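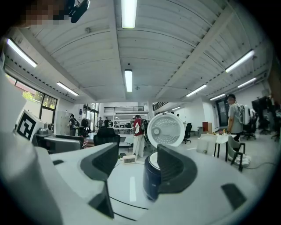
Wednesday, bead room

Started the border on the heron panel after breakfast. The kit is the Rornent one, the tall format, and I have had it since January without opening more than the thread packet. The chart is printed on two sheets that have to be taped together, and the overlap is one square off, so I cut the second sheet down and lined it up against the window before taping. That took longer than I wanted.

The foundation is the stiff kind. I like it for the body of the bird but not for the edge, where the needle has to go through the same holes several times. I switched to a size 11 needle and it went better. The size 10 I was using had a bend in it anyway.

Worked the first row of the border in backstitch, two beads at a time, going back through the last one. The instructions say four at a time. Four lies flat on a straight line but it shifts on the corners, and there are a lot of corners. Two is slower. I got down the left side and partway along the bottom by noon, 165 beads by the chart.

The gray beads in the kit are not all one gray. There is a bag marked for the wing and a bag marked for the water, and in daylight the water bag is plainly greener. Under the lamp I can't tell them apart. I put a strip of masking tape on the wing bag and wrote W on it, then saw that W could be water too, so I wrote WING over it.

Lunch, then dishes, then back to it at 1:30.

The Grosis thread is fraying again. I waxed it and it held for one length and then split at the eye of the needle. I am keeping my lengths to the elbow now. I have most of a spool of Eberhard left from the bag clasp project, a darker gray, and I tried it on a scrap with the wing beads. It shows a little through the clear ones and does not show at all through the lined ones. I will use it for the wing and the border and keep the Grosis for the sky, where the pull is less.

Picked out one section. I had gone along the bottom edge with the color order reversed, dark inside and light outside, for 23 beads before I noticed. I thought about leaving it. It is at the bottom, and the finished piece will sit in a frame with a lip that might cover that row. I measured the lip and it would not. So I cut the thread, pulled them off into the lid of the bead tin, and did them over. I anchored the old end with three small stitches on the back and a dot of glue.

Did some figuring on supplies too. The chart calls for 592 of the pale blue and the bag looks short to me. I weighed it on the kitchen scale but the scale is no good for anything that light and the number kept changing. I will go by eye and start the sky from the bird outward, so if I come up short it will be at the top corner where I can mix in something close. Testetti has a pale blue in the same size, with a matte finish. I would sooner have the shiny, but matte in a far corner would pass.

Tried the feather stitch for the crest on a scrap before quitting. It is three short fringes off one anchor bead, with a turn bead at each tip. The first one came out loose. The second was too tight and stood straight up. The third was all right. What made the difference was holding the turn bead down with a fingernail while pulling the thread back through, and pulling toward the cloth and not up. I wrote that on the edge of the chart.

Eyes were tired by four. I moved the lamp to the other side of the table, which got rid of the shadow from my hand but put a glare on the foundation. Moved it back. A lower bulb might help, or a piece of tracing paper over the shade, well clear of the bulb.

Still to do on the border: the rest of the bottom, all of the right side, and the top. I also need to decide about the eye. The kit gives a flat black cabochon and it looks too big for the head. I have a smaller one in the button jar, dark brown. I set both on the chart and left them there to look at in the morning.

Ordered more needles.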